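¿Cómo se hace un cómic? Te lo cuento desde mi mesa

¡Hola! Me llamo Inès Moulin y dibujo cómics. Bueno, los dibujo casi siempre, porque a veces solo los escribo y otras veces me toca pintar cielos durante una tarde entera (los cielos son larguísimos, ya lo verás si pruebas). Hoy quiero contarte cómo se pasa de una idea en la cabeza a un tebeo que puedes leer tirado en el sofá.

Lo primero es la historia. La mía más conocida se llama Zamunness y trata de una chica que oye lo que piensan los faros. Sí, los faros, esas torres con luz que hay en la costa. Vive en un pueblo llamado Zovodcombe, donde siempre hay niebla, y cada faro tiene su carácter: uno es un gruñón, otro se sabe todos los chistes malos del mundo y otro tiene miedo a la oscuridad, el pobre. Antes de dibujar nada tuve que escribir todo eso en una libreta. ¿Quién es la chica? ¿Qué quiere? ¿Qué le da vergüenza? Si no sé contestar, me quedo atascada en la página dos.

Cuando ya sé lo que pasa, escribo el guion. Un guion de cómic se parece al de una película, pero va por páginas y por viñetas. Las viñetas son los cuadros donde ocurren las cosas. Yo pongo: «Página 11, viñeta 1: la chica sube la escalera del faro. Viñeta 2: se apaga la luz. Viñeta 3: todo negro, y solo se lee ¡ACHÍS!». Esa viñeta negra fue la más rápida de mi vida, por cierto.

Luego vienen los bocetos. Son dibujos pequeñitos y feos, con monigotes de palo, y sirven para decidir dónde va cada cosa. Aquí hay un truco que me encanta: las viñetas grandes hacen que leas despacio y las pequeñas hacen que leas deprisa. Si mi protagonista corre, pongo muchas viñetas estrechas, una detrás de otra, ¡pum, pum, pum! Y si llega a lo alto de una montaña y mira el mar, le regalo media página para ella sola.

Otra cosa importante es el momento de pasar la hoja. A los dibujantes nos gusta guardar las sorpresas para ahí. Fíjate la próxima vez que leas un tebeo: en la última viñeta de la página de la derecha muchas veces alguien abre la boca, o se oye un ruido, o una puerta se mueve un poco. Tú piensas «¿qué será?», pasas la hoja y – ¡zas! – ahí está el monstruo. O la abuela.
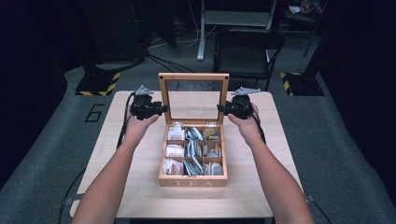
Una caja de té de madera, con la tapa levantada y su ventanita transparente.

Después toca dibujar en serio. Primero a lápiz, apretando poquito para poder borrar, y luego con tinta. La tinta da un poco de miedo al principio, lo reconozco. Una línea gruesa parece pesada o cercana, y una línea fina parece delicada o lejana. Con eso ya puedes hacer que una piedra pese y que una pluma flote, y todavía no has usado ni un color.

El color de Zamunness lo hace mi amiga Faustine Courtois. Ella elige una paleta para cada lugar, es decir, un grupito de colores que se llevan bien. El pueblo es azul y gris, y cuando los faros hablan todo se vuelve naranja. Así el lector sabe que alguien está hablando antes de leer una sola letra. En el primer tomo me empeñé en que los faros hablaran en verde y quedaba todo como sopa de guisantes. Faustine tuvo mucha paciencia.

¿Y los bocadillos? No, no son los de jamón. Los bocadillos, o globos, son esas burbujas donde van las palabras. El rabito señala a la persona que habla. Si el borde es redondo, la voz es normal. Si tiene picos, está gritando. Si parece una nube, es un pensamiento. Y si el borde son rayitas cortadas, está susurrando. También están las onomatopeyas, que son los ruidos escritos: crac, plof, ñiiiic. Yo me invento muchas. El faro gruñón hace «brrrumf» y no pienso cambiarlo por nada.

Cuando la página está terminada se la mando a la editorial, que en mi caso es Verico. Allí alguien la lee con ojos de lechuza y encuentra los despistes. ¡Y vaya si hay despistes! En el segundo tomo la chica entraba en el faro con botas y salía con zapatillas. Al final, la imprenta lo junta todo, lo cose, le pone la tapa y ya es un libro que huele a nuevo.

Para un tomo de Zamunness dibujo 35 páginas, y entre unas cosas y otras se me va casi el año. No hace falta que empieces con tantas. Coge una hoja, dóblala por la mitad y luego otra vez por la mitad, y al abrirla tendrás cuatro viñetas ya marcadas. En la primera presentas a alguien, en la segunda le pasa algo raro, en la tercera se complica y en la cuarta lo arreglas (o lo dejas peor, que también vale). Los monigotes de palo están permitidísimos – yo empecé con ellos y mi primer héroe era una patata con capa.

El próximo tomo sale en mayo, y por fin vamos a saber qué le pasa al faro que tiene miedo a la oscuridad.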